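Reading time: 6 minutes

Roris Wooden Alphabet Blocks

The Roris alphabet blocks are supplied by Fedico to nurseries, infant schools, children's wards, libraries and family centres. They are intended for shared use on a table or on the floor, and are chosen most often by settings that need a letter resource able to withstand daily handling over a number of years. The set may be ordered on its own or as part of the Samarakoon early literacy range, with which it shares its storage boxes and its letter style.

This page sets out what is supplied, how the blocks are finished, how they should be cared for, and how replacement pieces may be obtained. Settings that already hold an earlier Roris set should read the section on mixing old and new blocks before placing an order.

What is supplied

The full classroom set contains 100 blocks, packed in a lidded wooden box with a rope handle at each end. Common letters appear more often than rare ones, so that a small group of children can spell their own names and short everyday words at the same table without running out of vowels. A printed contents sheet is fixed inside the lid and lists the number of each letter in the set.

A smaller set of 77 blocks is available to childminders and to settings with limited cupboard space. It has the same finish and the same colours, and is packed in a cotton drawstring bag. The bag may be washed at a low temperature and should be dried flat.

Neither set includes numerals or punctuation. These are sold separately under the Samarakoon name and are made to the same size, so that they will sit level with the letters when a row is built.

Finish and colour

Each block is made of solid wood with painted panels set within a border of natural, unpainted timber. The panels are red, blue, yellow or green, and the letters on the red and green panels are white. The unpainted border has a practical purpose as well as a decorative one. It keeps the paint away from the corners, where most knocks fall, and a block that has been dropped many times will usually show its wear on bare wood before the letter is affected.

Colour does not indicate the type of letter. Vowels and consonants are found in all four colours, and the same letter may appear in more than one. This was decided at the request of teaching staff at Ornham, where an earlier set with red vowels led some children to choose by colour without looking at the shape of the letter.

The timber is sanded by hand at the edges. Small differences in grain and shade from one block to the next are to be expected, and are not treated as a fault. A block with a split, a raised splinter or a missing panel will be replaced without charge if it is reported within the period given under Returns.

Suitability

The blocks are suitable for children aged 3 and over. They may be used with younger children where an adult is seated with them throughout. The full set is heavy when boxed and should be lifted by an adult using both handles.

For children who are new to letters, it is recommended that only part of the set be brought out at one time. A handful of letters taken from the child's own name makes a good beginning. The remainder may be kept in the box with the lid closed, so that the child is not asked to search through more than is useful.

For children with low vision, a plain, pale cloth laid beneath the blocks may help. Staff should look at the table from the child's seat before the session begins, as light from a window can fall across a polished surface in a way that is not noticed by an adult who is standing. Turning the table, or drawing a blind, is generally sufficient.

Use on tables

The blocks have no felt or rubber on any face and may be used either way up. On a waxed or varnished table they slide easily, which many children enjoy, although a tall tower is better built on a mat. They will not mark a sound varnish in ordinary play. Soft wax finishes may show fine lines after long use, and settings with older furniture may prefer to protect the surface.

Spreading the letters loosely across a wide table, with space left between them, allows several children to reach in without disturbing one another's work. It also leaves room in which a word can be set out. Where the blocks are tipped out in a heap, the adult in charge may wish to spread them by hand before inviting the children to sit down.
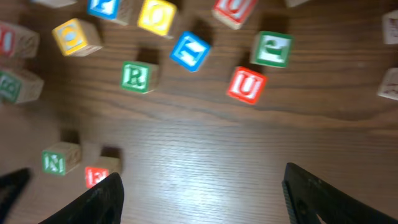

Cleaning and care

Wipe the blocks with a cloth wrung out in warm water and a little mild soap, then dry them at once with a clean towel. They should not be soaked, placed in a dishwasher or left on a radiator. Prolonged wetting raises the grain and may lift the paint at the edge of a panel.

Where a setting is required to disinfect shared toys, a spray suitable for painted wood may be applied to the cloth and wiped over each face. It should not be sprayed directly into the box. Blocks must be fully dry before the lid is closed.

The box should be emptied and brushed out at the end of each term. Crumbs and sand collect in the corners and will scratch the painted faces if they are left.

A block that has become rough at a corner may be smoothed with fine sandpaper, working along the grain and keeping clear of the coloured panel. Painted panels should not be touched up with craft paint. Replacement blocks are available for this reason and are inexpensive.

Replacement blocks

Single letters may be ordered at any time. Please state the letter, the colour preferred and the quantity. Where the preferred colour is out of stock, another will be sent unless the order says otherwise.

Fedico holds spare blocks for the current pattern only. The pattern before it, which had a letter cut into the wood with no painted panel, is no longer made, and the remaining stock has been passed to Ornham for use in its own repair service. Settings with that pattern should write to Ornham directly.

Mixing old and new blocks

Blocks of the current pattern are very slightly larger than the older ones. The difference is of no importance in spelling or sorting, but it will be felt in a tower of any height, and a mixed row will not lie quite level. Settings that use the blocks chiefly for building are advised to keep the two patterns in separate boxes.

The lettering also differs. The older blocks have a letter with small strokes at the ends of each line, while the current pattern follows the plain letters used throughout the Samarakoon range. Some schools have found it helpful to hold both, so that children meet the same letter in more than one form. Others prefer to keep to a single style in the first year.

Ordering and delivery

Orders are accepted from schools, local authorities, hospitals, charities and registered childminders. An official order number should be given where one is used. Private households may buy the smaller set only.

A total of 470 full classroom sets has been allocated for the spring delivery. Orders received by 3rd March will be sent before the end of term. Later orders will be held for the next delivery and will be confirmed in writing, with no payment taken until the goods leave the warehouse.

Boxes are delivered to a ground-floor entrance. If the goods are to be taken to a particular room, this should be arranged when the order is placed, as the driver is unable to agree to it on arrival.

Returns

Unused sets may be returned within one month of delivery, in the original box and with the contents sheet in place. Please check the letters against the sheet before first use. Missing or damaged blocks should be reported within the same period, quoting the order number and the letter concerned. The damaged block need not be sent back unless it is asked for.

Cotton bags that have been washed cannot be returned.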